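4.2 Wrist and fixed views in the dishwasher task

The second set of trials compared two camera placements on the same arm and in the same kitchen. The task was unloading and loading a built-in dishwasher, which we chose for its wire racks, narrow openings and thin metal objects. The controller and the gripper fingers were left unchanged from Section 4.1. Only the camera input to the policy was varied.
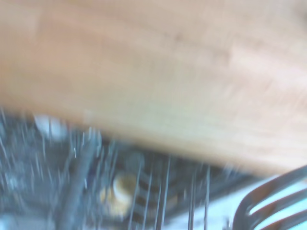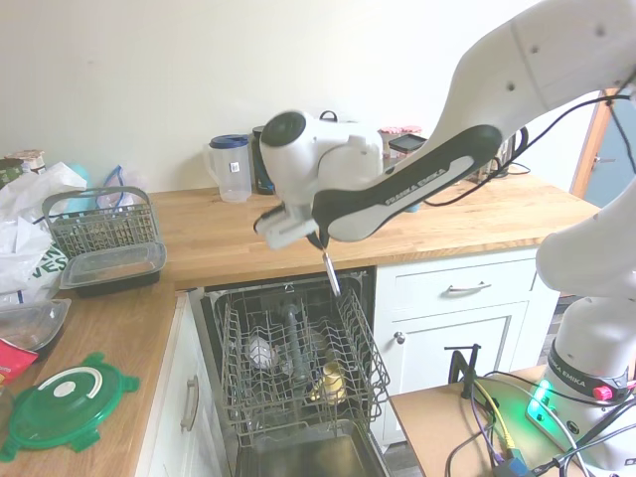 Figure 9. Dishwasher task at the Clarkport kitchen. First panel: wrist camera, with motion blur. Second panel: fixed camera, with a metal utensil held above the open dishwasher.

We recorded 2,575 episodes with both cameras running. Of these, 1,106 involved cutlery, and the results in this section are for the cutlery episodes only. Each episode was labeled by two people, Nantana Kaewmanee and Lamduan Ruangrit, who worked separately and then went over the cases where they disagreed. Most of the disagreements were over whether a utensil that touched a tine before it was released should count as a clean placement. We counted it as clean if the arm did not have to back off and try again.

Three input settings were tested: wrist only, fixed only, and both. The policy trained on both views placed cutlery more reliably than either single-view policy. The fixed-only policy was the steadier of the two single-view settings during the approach. It kept the rack and the arm in view together and seldom headed for the wrong part of the rack. Its errors came at the end of the motion, when the utensil had to pass between wires and the fingers hid the tip from the fixed camera.

The wrist-only policy showed the reverse pattern. Once the hand was close and moving slowly, its final corrections were good. During fast travel it had much less to work with. In the first panel of Figure 9 the countertop grain is drawn out into long strokes, and the wires of the rack are visible with little sharp detail around them. When we went through failed episodes by hand, blurred wrist images were common in the steps just before a wrong turn. We did not try to correct the blur in software.

We also changed the speed limit. Lowering it helped the wrist-only policy and had little effect on the fixed-only policy. With both views the gain was small, and it did not seem worth the longer episodes. All later trials therefore use the higher limit.

Exposure was a second source of trouble. The wrist camera passes from pale wood to the dark inside of the tub in a short distance, and automatic exposure lagged behind the motion. Locking the exposure removed the lag but left the lower part of the tub too dark to use. We kept automatic exposure on for the reported runs. The fixed camera was mounted once, before the first episode, and was not moved afterward.

The controller ran on Minico, our in-house control stack, and the images were logged with Brandcombe. The two streams were matched by timestamp. Pairs that were too far apart in time were dropped before training, and the same rule was applied in all three settings. An earlier version of the logger, used for the pilot runs in July, saved the wrist stream with a fixed delay. The pilot runs are not part of the counts given here.

One limit of this comparison is that only one fixed viewpoint was used. A camera placed lower, or on the other side of the dishwasher, might see the tip of the utensil during insertion and close part of the gap between fixed-only and combined input. Section 4.3 repeats the test with a second fixed camera and the same set of utensils.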